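Term project write-up, Intro to Consumer Studies
Brittany Charbonneau
Monday, June 1, 2026

## Do people in Merkingate use the reusable bags they own?

I picked this topic because my kitchen has a drawer that won't close anymore, and the reason it won't close is bags. My professor wanted something "small enough to finish," so I went with the one grocery store I can walk to, Galano, and the people who shop there on weekday evenings.

### What I did

I stood by the exit with a clipboard (the manager was super nice about it!) and asked shoppers to fill out a one-page survey. I got 82 of them back. The questions were pretty basic: how many reusable bags do you own, how many did you bring today, and what happened to the rest. I also left space at the bottom for comments, and that ended up being my favorite part to read.

Fiona Cruickshank helped me type everything up, and she caught that I'd written question 4 in a way that could mean two different things. I dropped that one from the results.

### What came back

Between them, my shoppers own 976 reusable bags. I added that up twice. A lot of the comments said the bags were free — from a bank, a conference, a 5K, a dentist. Hardly anyone remembered paying for one.

The forgetting part was what I expected. People leave them in the car, or on the hook by the door, or they bring groceries in and the bags never make it back out. One person wrote "I own them so I can feel bad about them," and I kind of love that.

Cotton bags got the most complaints, which I didn't see coming. People said they slump over while you're loading them, they come out of the wash all wrinkled, and they won't stand up in a trunk. The stiff ones got complaints too, mostly that they don't fold small enough to carry around.

### What I'd change

I only did evenings, so I missed the retired crowd and anybody who works nights. I'd also like to redo it in September when the students are back. And 3 of the surveys were filled out by couples together, which I counted as one household each, and I'm still not sure that was right.

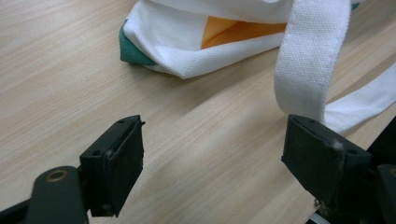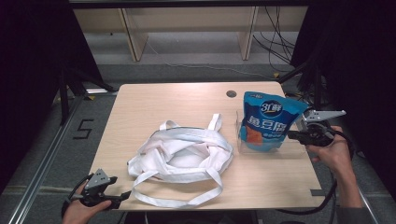 The white cotton kind, with nothing holding it up.

Shoshana Doucet read my draft and wrote back that I'm being too hard on cotton. Hers goes everywhere with her, she said, and she thinks the slumping is a packing problem: put the cans in first and it sits fine. She also wants me to ask next time how old people's bags are, and I've added that to the new survey.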